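Open day at the Flakport disassembly cell

Mudora opened its Flakport workshop to members on 24 November 2019. Inger Vigfúsdóttir ran the session, which covered robotic disassembly of desktop computers. The tower is laid on its side with the side panel off, giving the arm access from above.
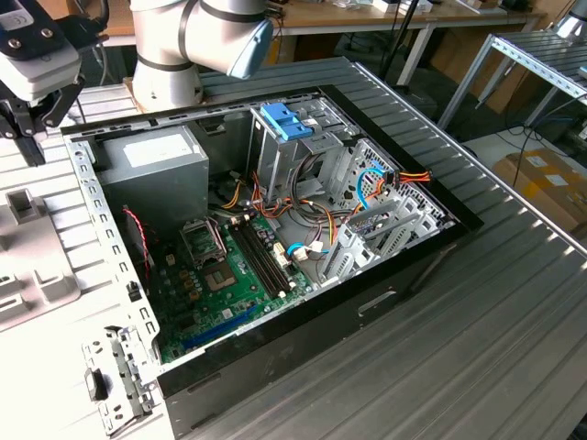

Photo: Bjartur Brøndum / Mudora

Cable handling took up most of the talk. SATA leads flex on contact and hide the connectors behind them, so the grasp point has to be replanned after each touch. Visitors were admitted in groups of up to 18. 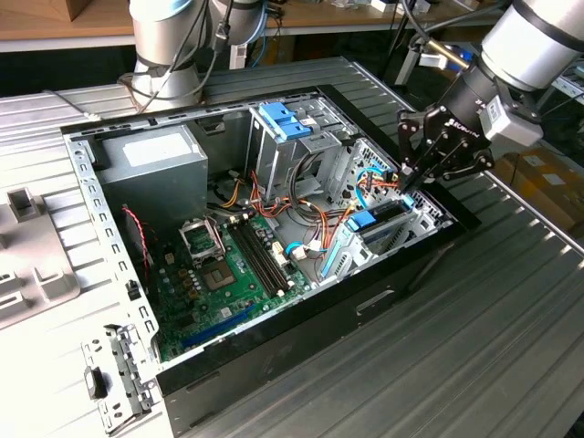 Esben Skov took questions on grip force and connector latches — the latches remain the harder problem. His slides are available from the Mudora office on request.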